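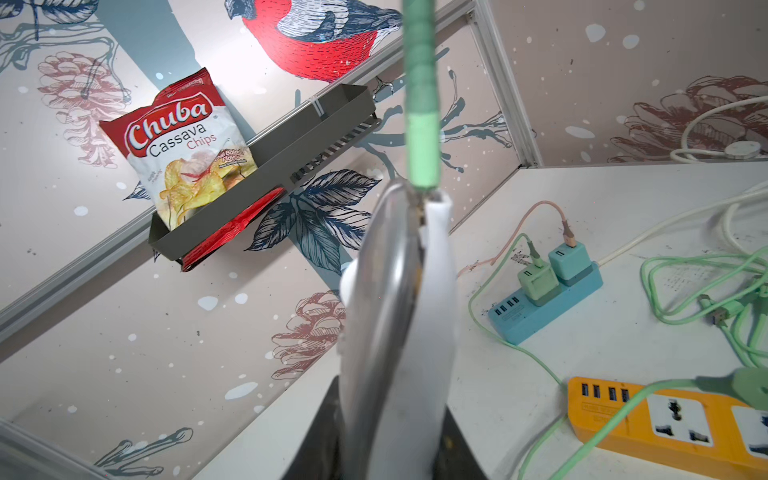

The Fovance is a small box that lets musicians in different cities play together over an ordinary wired internet line, and we're very happy to have it on the shelf at last! Plug in a microphone or an instrument, plug in your headphones, run a network cable to your router, and call the other player's box from the front panel. No computer needed (though you can attach one if you want to record).

Murray Waaka first built it for his own trio, Eden, who had ended up living 600 kilometers apart and missed their evening rehearsals badly. They still play through the early units, scratched lids and all, and the folk tunes on their July set were worked out entirely this way.

## What it does

Sound goes out uncompressed, in very small packets, so the wait between your bow stroke and your partner's ears stays short. You can set the buffer by hand with the big knob on the left. Turn it down until you hear clicks, then back it off one step. Slow, spacious pieces forgive a lot, and drones are a joy – some players leave the buffer high on purpose and treat the delay as part of the piece.

Up to 7 boxes can join one session. Each player gets their own headphone mix, and there's a talkback button you can press with an elbow, which cellists in particular seem to love.

## Details

- Inputs: two, microphone or line
- Outputs: stereo line, plus two headphone jacks with separate volume
- Network: wired only
- Session memory: 80 saved mixes
- Case: folded steel, with rubber feet

## In the box

One Fovance, power supply, a short network cable and the printed guide by Vaughan Te Moana. Do read the chapter on counting in, it's great fun and will save you an hour of false starts.

The Buvell foot switch is sold separately and works with every version. Older units need the latest update first.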